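Back at the books this week. I've got 17 chapters left before the exam in January and a reading list that says 2767 pages, which I'm choosing to believe includes the index.

Noemi Nakamura from my study group sent over her notes on chapter four. They're better than mine. I've stopped rewriting my own and started adding to hers.

Evenings are for the family until the little one is down. I start at 10 and stop when I've read the same line twice.
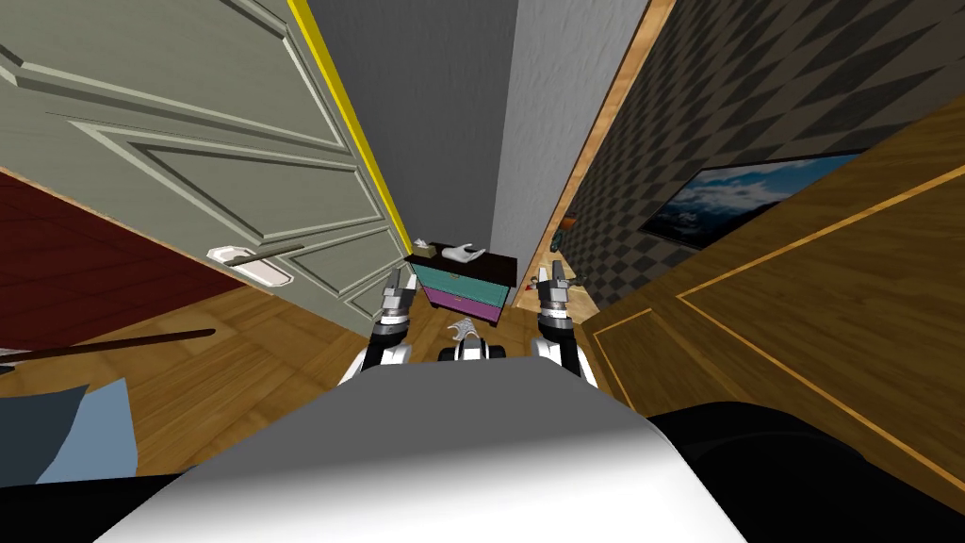 Tried the Starnaton library on my day off. Quiet upstairs, no sockets — take a charged laptop. Got through the whole of the contracts section and half the practice paper.

Practice paper result: pass, just. Lost most of the marks on the long question, same as last time. Keisha Sorensen says to plan it on paper first and only then type.

Practice bank is 600 questions and I've not touched the last third. Doing those next.

If anyone sat this one last year, did you bother with the appendix reading? Replies open.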